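Davus Grenasbridge Groovebox: Two Months In

I should start by saying that I bought my first drum machine before I had a decent bed, so you can take my opinion on what is and isn't a sensible purchase with a pinch of salt. I've made beats in bedrooms, in the back of a friend's record shop, and for one long, sweaty summer in a laundry room with a door that wouldn't close. Through all of it I've been a pads person. Give me sixteen squares to hit and a loop to hit them over and I'm happy until somebody calls me for dinner.

So when Davus put out the Grenasbridge, a standalone sampler and groovebox about the size of a hardback cookbook, I was always going to end up with one. I held out for a few weeks. Then my old sampler started dropping notes in the middle of a set (in front of people! during the one song I'd told my cousin to come and hear!) and that was that.

I paid $311 for it new, with the power supply and a little fold-out guide in the box. There's no carrying case, and the one Davus sells is more than I wanted to spend, so mine travels in a padded sleeve I already had for a laptop. It fits fine if you take the knobs slowly.

The pads first, because that's what everyone writes to ask me. They're good. They're firmer than I'm used to, and for the first few evenings I thought I'd made a mistake, because my ghost notes on the snare just weren't coming through. There's a sensitivity setting three menus deep, under Global and then Surface and then Touch, and once I'd turned it up two clicks the whole thing opened up. I can play soft hats on it now and they sound like soft hats. My hands got a bit tired in the beginning, and then they stopped getting tired, and I haven't thought about it since.

Sampling is where I fell for it. You plug in a turntable or a phone, hit the big Record pad, and it waits for sound before it starts, so you don't get that half second of nothing at the front of everything. I spent an entire rainy Saturday's worth of hours (and then most of the evening too) going through a stack of boogie and quiet storm 45s that Estrella Olvera lent me, just grabbing two bars here and a bass note there. Chopping is quick. You tap along while the sample plays and it drops a slice wherever you tapped, and afterwards you can nudge each slice with the left encoder. I'm a sloppy tapper and I've learned to be at peace with the nudging.

Pitching a sample down gives you a lovely grainy low end, a little dusty, a little rude. Pitching up is less flattering. Anything above five semitones starts to sound like it's being played through a drinking straw, which I know some of you will want, and you're welcome to it.

The built-in synth is simple. One oscillator and a sub, a filter, an envelope, and a glide knob that I've more or less left at two o'clock since I found out what it did. If you grew up on the sort of funk where the lead line whines over the top like a kid who wants ice cream, you'll be smiling within a minute. For bass I layer the sub under a sampled note and roll off everything harsh, and it holds up nicely on real speakers. It won't replace a proper synth if you have one. I have one, it's heavy, and it's been under a sheet since August.

Now for the grumbles, and there are a few.

The screen is small and it's bright in a way that doesn't suit a dark room. There's a dimmer with three levels, and the lowest is still enough to read by. I've put a strip of tinted film over mine and that helped a lot.

The factory sounds come in 253 kits, and I would happily trade two hundred of them for the time I spent scrolling. The names don't help. There's a kit called Dridach that turned out to be the best set of drums on the whole machine, with a thick round kick and a clap that sounds like it was recorded in a stairwell, and it was sitting way down the list between two kits of what I can only call video game noises. You can star your favorites, thank goodness, and the starred ones float to the top. Do that on the first day and save yourself some grief.

Song mode is fiddly. Building a single pattern is a joy and stringing eight of them together is homework. You have to leave the pattern page to add one, and then come back to hear it, and then leave again if you didn't like it. I got through a whole four-minute track that way and I was proud of it, but I'd had three cups of tea and lost my temper twice. These days I just record the patterns live into my computer and mute things by hand as I go. It feels more like playing anyway, and the small mistakes are often the bits people mention.

And the headphone jack is on the front right corner, exactly where my wrist wants to be. Left-handed folks may never notice.

Battery life has been kind to me. I get a full afternoon out of it, and I once took it on the bus to see my aunt and back with plenty left over. Charging is slow, so I leave it plugged in overnight with the phone and forget about it.

I took it out to play at Jaramillo, the little listening bar that does a beats night once a month, to see how it would behave in public. Estrella was on before me with nothing but 45s and a mixer and she had the place moving, so there was some pressure. I had a 15 minute slot, eleven patterns, and one backup pattern I hoped I wouldn't need. It started up quickly, the outputs were loud and clean, and the mutes are laid out so sensibly that I could work them while looking at people's faces, which I'm not usually brave enough to do. Most of the set sat right at 117 beats per minute, that nice strolling tempo where nobody has to commit to dancing but everyone's shoulders are busy. One pattern change came in a bar late, and I'm fairly sure that was my finger. The man at the sound desk asked me what it was and wrote the name on his hand.

Who would I steer toward it? If you've been making beats on a laptop and feel like you're filling out a spreadsheet, I'd say borrow one for a weekend and see what comes out of you. If you already have a sampler you love, I don't think the Grenasbridge does anything so new that you need to go and rearrange your life. And if you want to finish full songs inside the box, with verses and bridges and all the trimmings, look at something with a bigger screen and a friendlier song page.

For me it's been a tonic. I've made more music since it arrived than I did in the whole first half of the year, and a few of those sketches are good enough that I've sent them to a singer I've wanted to work with for ages. She hasn't answered yet. I'm checking my phone a normal amount.

Four stars out of five, and I'd go a half higher if they sorted out song mode and moved that jack.

Comments

beatsbybernadette: Thank you for the tip about the touch settings! I had mine boxed up ready to send back. Two clicks up and it's a different machine.

Low Tide Rollers: I disagree about pitching up. Plus seven on an old soul vocal is the whole reason I bought this thing. Drinking straw forever.

marcus_t: Does the song mode at least let you copy a section? I do a lot of A-A-B-A stuff and re-entering it every time would finish me off.

Author reply to marcus_t: It does, bless it. Hold Shift and press the pattern you want to repeat. It only copies one at a time, though, so have a snack handy.

Gloria in the Valley: Was at Jaramillo that night and stayed for both of you. What was the second tune, the one with the long whiny lead at the end? I've been humming it wrong for days.

Author reply to Gloria in the Valley: Oh, you've made my week. It doesn't have a title yet, it's just Pattern 4 with a different bass. I'll post it when it's mixed.

okaykeys: Mine came with a squeaky left encoder. Davus swapped it without a fuss, but I did have to pay to ship it back.

Contact | About these reviews | Copyright, all words and music by their owners | Back to top

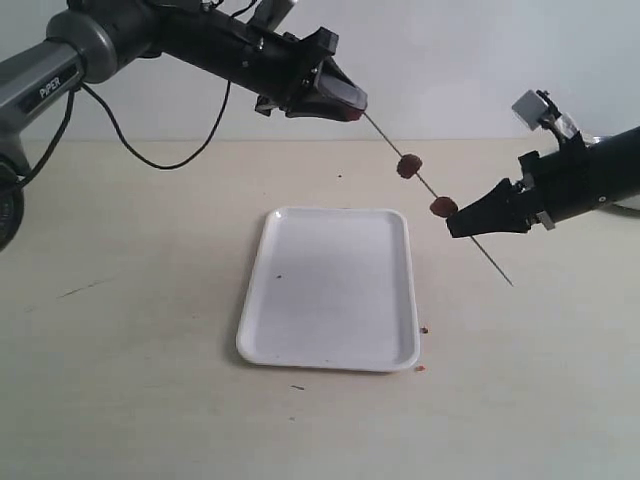
Can the Grenasbridge be used for a live set without a computer?

It runs happily by itself, with the outputs going straight to the house mixer. Prepare your patterns ahead of time and use the mutes to build and thin out the arrangement as you play; song mode can be left alone entirely.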